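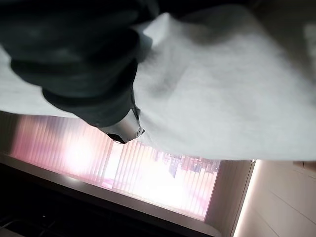 Trois semaines que je dois écrire ce billet ! Chez Bevitz (je bosse à l'atelier linge depuis une éternité), le projet Arnine a fini par arriver jusqu'à nous, et tout le monde me demande si j'ai peur pour ma place. Ben... ça dépend des jours.

Au début on devait juste lui montrer comment on attrape un tissu. Je croyais que ça prendrait une matinée - quelle naïve. Un coin de serviette, moi je le trouve sans regarder, et là il a fallu que j'explique mes propres doigts à des ingénieurs !
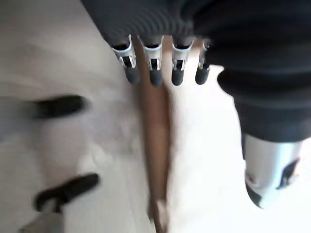

*Temps de lecture : 2 min · mercredi 29 décembre*

La main a quatre doigts alignés et un pouce, avec des bouts noirs bien arrondis. Orhun Eren, mon voisin de poste, lui dit bonjour le matin. Moi pas encore.

Ce qui change surtout, c'est le rythme. On pliait à deux en papotant, maintenant il y en a toujours un qui surveille et qui note. J'ai moins mal aux épaules, ça c'est vrai, mais le soir j'ai la tête farcie. Et la prime de cadence, on en fait quoi ? Réponse promise en janvier, je vous raconterai.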